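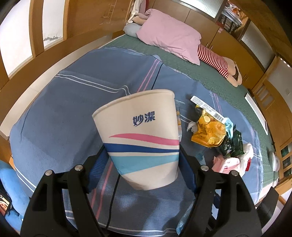
*White paper cup on a striped blue bed sheet*

# What happens to a family film after it leaves the cinema?

Media Studies project report, 2025-08-08
Group: Nusrat Roy (me, writing this up), Thulani Pretorius, Nandi Mnguni
Tutor: Busisiwe Sibiya

## Why we picked this

Our first idea was to look at film posters, and we dropped it after one meeting because Thulani had already done posters in his first year and couldn't face it again. Nandi's little brother had just watched the same cartoon about a lost goat for what felt like the whole Christmas break, and she wanted to know why it was *that* one. So that became the project: how do families in Astgate decide which film to put on at home, and does it matter whether they saw it at the cinema first?

## What we did

We made a questionnaire and got 100 parents and carers to fill it in. Most of them came through the Fletmont, our local two-screen cinema, where the manager, Nevzat Yaman, very kindly let us stand in the foyer during the Saturday-morning-type shows in December (freezing, the doors never shut properly!). The rest came from the library story hour.

After that we did longer chats with five families in their own homes. I did three of these and Nandi did the others. Thulani typed everything up, and I owe him a lot of lunches.

We kept the questions simple:

- What was the last film your children asked for?
- Who chose it in the end?
- Had anyone in the house seen it on a big screen?
- Would you watch it again tomorrow if they asked?

The last one got a lot of groans.

## What we found

I was sure that cinema trips would come out on top, because when I was small a film didn't feel real until I'd seen it at the Fletmont. The answers were much more mixed. Plenty of parents said the children had first come across a film as a little picture on the menu of whatever service they had, and liked the animal on it. One mum told me her son picks by colour. Orange ones, mostly.

Songs came up again and again as well. If the school choir had done a song from a film, that film was on at home within the week. We hadn't put a question about music in the questionnaire at all, which annoys me now, and we only have it from the home chats and from notes people scribbled in the margins.

Grandparents turned out to be a group of their own. They like discs. Two of the families still had a shelf of them at Granny's house, and the children were happy to watch things there that they'd turn their noses up at anywhere else. Nandi thinks it's the biscuits.

## What went wrong

We lost a batch of answers when the form on Thulani's laptop closed itself, and had to go back to the library and ask again. Also, asking people in a cinema foyer whether they like going to the cinema is a bit daft, and Busisiwe pointed this out in red pen. We should have gone to the leisure centre or the Durkon shopping arcade too.

I'd also ask the children directly next time. We'd need a different permission form for that, and we left it too late.

## Next steps

Nandi wants to carry on with the music side for her final-year piece. Nevzat has asked for a copy of the results for the Fletmont's noticeboard, so I'm making a one-page version with bigger writing.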